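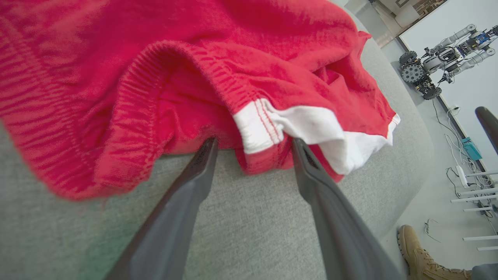 Tromley Opens Its Laundry Collection to Outside Research Groups

Claterow, June - Tromley, the home robotics company, said today that it has finished gathering the first 2,000 examples of robots handling clothes and other soft household things, and that it will share them with university groups and small companies that ask. The collection is called Jelik, and it has kept the people at our Claterow workshop happily busy for longer than any of us care to add up.

Each example is one short attempt at one small job, such as taking hold of a hem, turning back a waistband or lifting a crumpled garment off a cushion. A person guides the arm through the job from start to finish while a small camera near the gripper records what the fingers are reaching for. The learning system then studies the recordings and, bit by bit, picks up how a person would go about it.

"Clothes are wonderful teachers, and terribly stubborn ones," said Shanti Maurya, who leads data collection at Tromley. "A mug is the same shape every time you come back to it. Drop a red sweatshirt on a bench and you will never see it land that way again, however long you stand there. So we drop it, and we pick it up, and we drop it again, and I have to say I've grown fond of it."

Of the 2,000 examples, 1,996 passed review and are part of the release. The other 4 were set aside over gaps in the recording and will be done again later in the summer. Every example was watched all the way through by 2 reviewers, who noted where the fingers first met the cloth and whether the grasp held.

The team made a point of keeping the work close to ordinary life. Garments were left bunched up the way they fall - on padded seats, over the arms of chairs, half inside out - and the workshop went on with its usual business in the background. Worn and pilled fabrics were welcome, and many of the clothes came from the closets of people on the staff.

Tiwari, the software company that built the review tools, will look after requests for access and help new groups get the recordings up and running.

"We've had lovely, patient people guiding these arms, and you can tell when you watch the recordings," said Iestyn Lloyd, who manages the project at Tiwari. "There's a little pause before each pinch, where somebody is thinking about which fold to go for. I'm very glad we kept those pauses in."

Research groups can ask for access through the Jelik page on the Tromley website. The Claterow workshop will also hold an open house on a Saturday later this season, with arms running and coffee on, and anyone who would like to try guiding one is warmly invited to come.

About Tromley

Tromley develops robot arms and learning software for everyday work around the home. The company is based in Claterow.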